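Trultard Support Desk
Ticket 719: Can the arm do my network plugs yet?
Opened by: Halldóra Lauritsen
Status: Open, waiting on customer

Halldóra wrote, 2/8/21:

Hello again, and thank you for being so patient with me in January over the calibration business! My question this time is a bigger one. We have a closet at the Hafstein shop where patch cables get swapped all the time, and I'd dearly love to hand that chore over to the arm (my knees would thank you too). It picks up the cable nicely. The trouble comes at the port. It pushes, stops short, and logs "contact lost". I ran 40 tries overnight and the plug clicked home in a handful of them, mostly early on.

I've already cleaned the pads, restarted the controller, and moved the arm closer. No change that I could tell.

Aksel Hafþórsson replied:

Hi Halldóra, lovely to hear from you, and what a good chore to pick. I'll be straight with you: network plugs are still hard for these arms. Carrying and sorting they manage well, and I'd trust ours with a tote of parts all day long, but a plug has to go in square and with the latch facing the right way, and a small twist in the grip spoils it.

Would you try these for me?

Grip the boot and let the cable hang straight down between the fingers.
Check the latch side before every approach.
Drop the insertion speed to 400 on the Pretar settings page.
Send me the log from the first failed try, with the grip force included.

If it still stops short, I'd keep doing the closet by hand for now and leave the arm on sorting. We can look again after the next update.

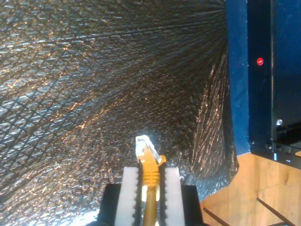

Yellow Ethernet cable held at the boot, plug up, latch to the right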